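Textile Care, Unit 6: Drying and Storing Knits
Mahfuz Gazi – July
Reading time: 2 minutes

Knits stretch under their own weight when wet. Most of the damage we see in class comes from the hanger.
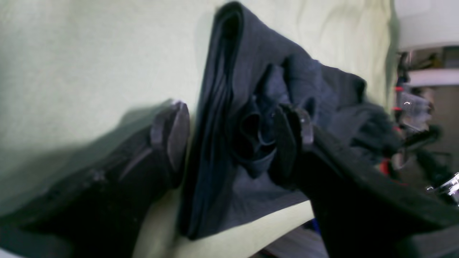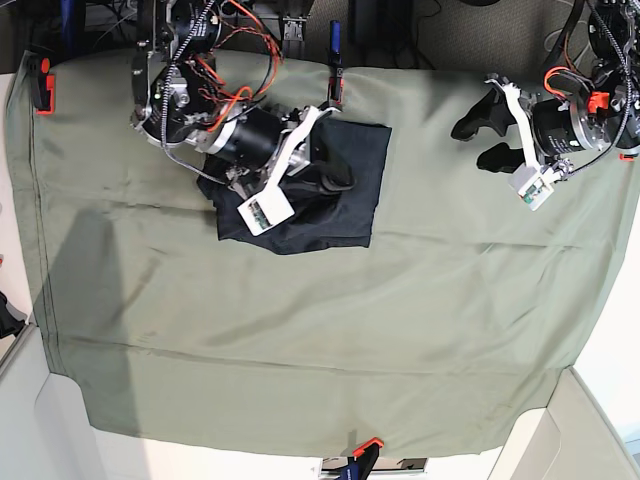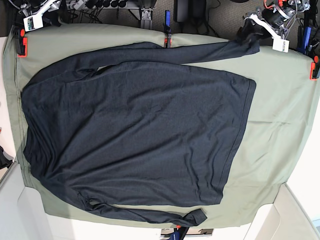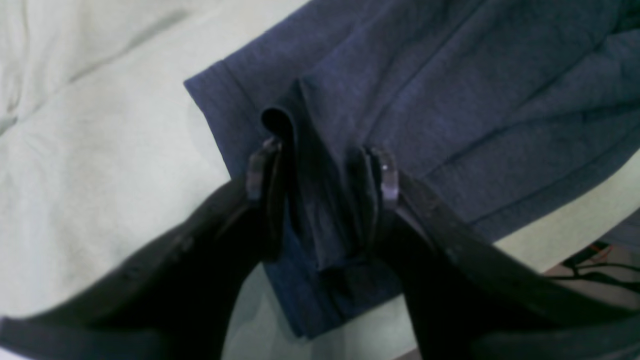 Dark fabric, green cloth.

Press the water out in a towel. Do not wring. Dry the piece flat, and turn it once the top side feels dry. A cotton jersey of 400 grams holds a lot of water after hand washing, so allow about 16 hours indoors.

Fold only when fully dry. Sleeves go in first, then the hem comes up to the neckline. Heavy knits go at the bottom of the stack – the ribbing on lighter ones will flatten otherwise.

Pilling is a wear problem and washing inside out slows it down. Use a comb on wool and a shaver on cotton blends.

For Monday: read the Matubbar handout on fiber content and bring one knit with its care label still attached. Labels will be compared in pairs.

Questions: Mahfuz Gazi, Room 478
© Grillden Textile Program | Back to top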